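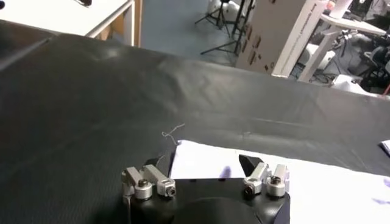
The stain table on the fabrics floor: dark grey cloth on the bench, and the white one with its purple smudges

Days Out & Open Doors | Textiles
Dec 27, 2019
Print this page | E-mail this page

I had been meaning to go to the Flindex open day for years and always found out about it a week too late. This time I had it written on the kitchen calendar from November, and off I went to Cadska on the early bus with a flask and a cheese roll, feeling very pleased with myself.

Flindex, if you don't know them, finish and test household cloth - table linen, aprons, the heavy stuff that goes on hotel beds. The building is behind the old goods yard and you could walk past it every day and never guess. Entry was free, you sign a book at the door, and they give you a sticker with a number on it. I was 62. My group had 20 people in it, which was a bit of a squash on the stairs.

We started in the store, where the rolls are kept on long racks right up to the roof. I could have stayed there all morning! It smells of starch and cardboard, and every roll has a paper tag with the weight and the width and a code. We were allowed to feel the ends of some of them. There was a brushed cotton called Erora that I would happily have taken home under my coat (it is only sold to the trade, I asked).

The fabrics floor was my favourite, though. I like anything to do with stains, having raised children and kept a dog. The big dark grey sheet was spread over the work surface, and I spent ages looking at it because of the way the light catches the raised bits, so you get these paler bands running across the folds. It has a fine weave with a slight texture to it. I have been hunting for something like that for the back of the sofa and now I know what to ask for.

Then the white cloth on the same table, very bright next to all that grey, with two purple smudges on it. Everyone in our group had a theory. Blackcurrant, said one lady. I said beetroot, the man behind me said ink, and then we were moved along to make room for the next lot and never did find out. It is still bothering me a bit. If you go next year, please ask and write in.

There was a talk after that on washing temperatures, which went on slightly too long for a room with no chairs. I did learn that I have been using far too much powder. The guide told us their oldest test washer, a Baxter, has done 562 loads since its last service, and she patted it on the lid as she went past.

Tea was in the canteen, with decent scones, and a table of offcuts at the far end. I bought 12 squares of plain white cotton for next to nothing - they will be napkins if I ever get round to the hems, and dusters if I don't. Take cash for this, they had no card machine, and take a proper bag too as the paper ones gave up before I reached the bus stop.

The toilets are down one flight, and there is a lift at the yard side if you need it, though it isn't signed very well. Parking looked hopeless. The bus stops right by the gates and the last one back leaves before the doors close, so keep an eye on the clock.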